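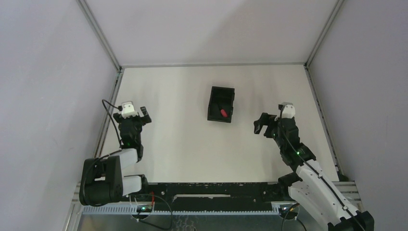 Hayley Heywood
Staff Writer, Small Business and Leisure

6 June 2026

Prornard has opened its second indoor archery tag franchise, in Rorham, with 15 lanes and a single playing field. The lease covers 922 square meters. Startup costs came to $412,000, most of it spent on netting, flooring and insurance deposits. Private groups pay $600 for a two-hour booking, gear rental included. Walk-in sessions are sold by the hour. The franchise agreement with operator Vostov runs through January 2031 and sets royalties as a share of gross bookings. Food sales are excluded.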